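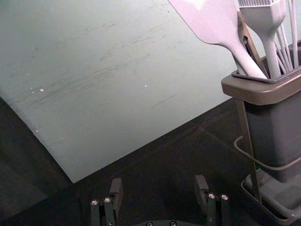 How long should I leave a jigsaw after gluing it before I try to move it?

Overnight at the very least, and a full day if the room is cold. Two thin coats dry far better than one thick one.

arnulfo_v
Joined: March

Thanks! First 3000 piece for me, a harbour one from Benavides, and I finished it last night at some daft hour. I'm so pleased with it I don't want to break it up. Is glue really the way to go though?

AfafTwal

Ooh, well done, the harbour is gorgeous (all that sky!!). I glue mine and love having them up. Slide baking paper under it first, a bit at a time, or you'll be framing your dining table as well.

gilberto.flores

Going to disagree with Afaf, sorry. Glue kills a puzzle. Backing sheets do the same job, you just flip it and stick them on, and the front keeps its proper finish. Mine has been on the landing wall for 5 years and not a piece has dropped.

AfafTwal

Flip it?? A 3000? You're braver than I am, Gilberto. I tried that once with a 2000 and spent the evening picking bits of castle out of the rug.

gilberto.flores

Two boards, clamps, two people. Easy.

Eusebio_A

Or break it up and pass it on! Half the fun for me is sending a good one round to the next person. Our swap group would bite your hand off for a Benavides.

arnulfo_v

Can't do it Eusebio, not this one. Maybe the next. Does the brand of glue matter? The shop had Claso and Sungate.

AfafTwal

Sungate dries shinier, Claso is a bit thicker and needs a proper spreader. I use an old bank card with either.

gilberto.flores

Shiny is exactly my problem with it. You'll see the window and no harbour.

arnulfo_v

Claso it is then, on a test corner of an old 60 piece one of the kids has outgrown. Will report back tomorrow!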